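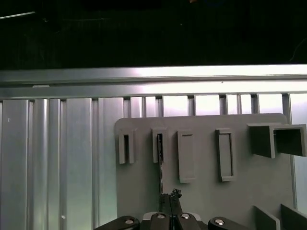

Should you still write the "why us" essay if you couldn't visit campus this spring?
Absolutely, and you can write a good one from your kitchen table.

26 May 2020
By the Costance College Advising desk

I've had this question in my inbox more than any other since April, mostly from juniors who had a spring break road trip all mapped out and then spent the week at home. I get it! I love a campus visit. But the people reading your essay know perfectly well that tours were called off, and they aren't going to hold it against you.

What they want is some sign that you know who they are. So go digging. Read the course catalog (the real one, with the boring numbers) and find two classes you'd be sorry to miss. Look up the student paper and read 11 or so back issues, including the complaints about parking. Sit in on a virtual info session and ask something you couldn't have found on the home page.

One of my students was torn between Grarkton and Hestasbridge and had never set foot in either town. She emailed a department office with a short question about lab sections, got a lovely long reply, and ended up with a whole paragraph out of it. Her first draft was 1,117 words, by the way, for a 250-word box. We cut and cut.

A few things I'd leave out: the ranking, the weather, the mascot, and any sentence that would still work if you swapped in another school's name. Try the swap out loud, it's kind of painful but it works.

If you'd like me to look over a draft, I'm reading them over video through the summer in 20-minute slots. Send the essay the night before, with the prompt pasted at the top, please!

Recent items
Test-optional: what it means for your list
How to ask a teacher for a letter by email
The Saithong Scholarship: $1,000 for first-generation students
Building a summer reading list you'll finish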